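Keeping a tablecloth nice when children eat at it

In our flat in Sitham we have one table for everything: breakfast, homework, sewing, and twice a year a birthday party. I have spoiled enough tablecloths on it to have learned some things, and I write them down for other people with one table.

Choose the size first. Measure the table and add 20 cm on every side. More than this and the small ones pull it down when they climb on the chair.

New vinyl cloths come folded and the folds stay for weeks. Do not iron them from the top. Put the cloth upside down on a bed, lay a dry towel over it and use a hair dryer on the warm setting for 3 minutes on each fold. Then roll it on a cardboard tube and leave it until morning.

For cotton, I soak fruit stains in cold water with 4 spoons of white vinegar. Warm water makes the berry stains stay, I learned it with my mother's cloth. Grease is different: washing-up liquid, rubbed in with a finger, before the machine.

Felt pen on vinyl goes away with a little toothpaste, the plain white kind. The gel kind does nothing. 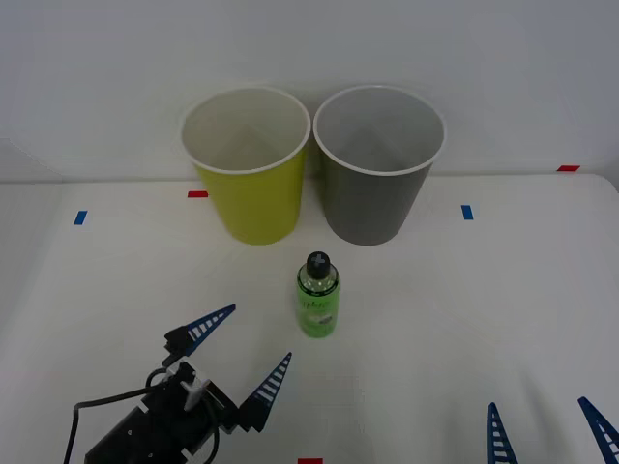 If the cloth slides, sew a small pocket in each corner and put a flat stone or an old key inside. The clips from Benham market also hold well, but they scratch a painted edge, so put a bit of felt under them.

For parties I put an old sheet under the table too. It is quicker to shake a sheet from the balcony than to wash the carpet.

Next month I will write about chair cushions.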